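Cetemier Rakex 68 portaledge fly

Four-season fly for two-person portaledges. Single door, full-length skirt, pole-supported vestibule.

The Rakex 68 replaces the earlier two-door Rakex. The second door has been dropped and the seam count reduced accordingly. The number refers to the denier of the body fabric. The skirt and the corner patches are cut from a heavier cloth with a matt coating that abrades more slowly against granite.

Weight, complete with pole and stuff sack: 2774 g
Pole: aluminium, 6 sections, shock-corded
Guy points: 8
Seams: factory taped, inside face
Colours: grey, orange

Fit

The fly is cut for ledges with a rectangular frame and a single suspension point. It fits the Pinness Double without adjustment. On the older Pinness frame the foot-end corners sit around 29 mm proud, and the lower buckles should be run out fully before the skirt is tensioned. It does not fit hammock-style ledges.

Rigging

Clip the apex sleeve to the master point before the ledge is loaded. Pull the fly down over the suspension straps, fasten the four corner buckles, then insert the pole from the door side. The pole goes in last - forcing it into a slack fly bends the end sections. In an updraught, cinch the skirt under the bed and tie off the centre guys.
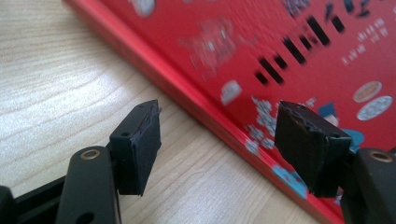 The drawcord in the skirt is replaceable. It runs in an open channel and can be rethreaded with any 3 mm cord. Spare buckles and pole sections are sold separately.

Care

Dry fully before storage. Sponge with cold water only - detergent strips the coating. Seam tape that has begun to lift can be re-bonded at our workshop. Repairs are handled by Eino Partanen, and the workshop is closed in August.

Pattern by Luzius Koller. Wall testing by Định Huỳnh and Ruaridh Paterson.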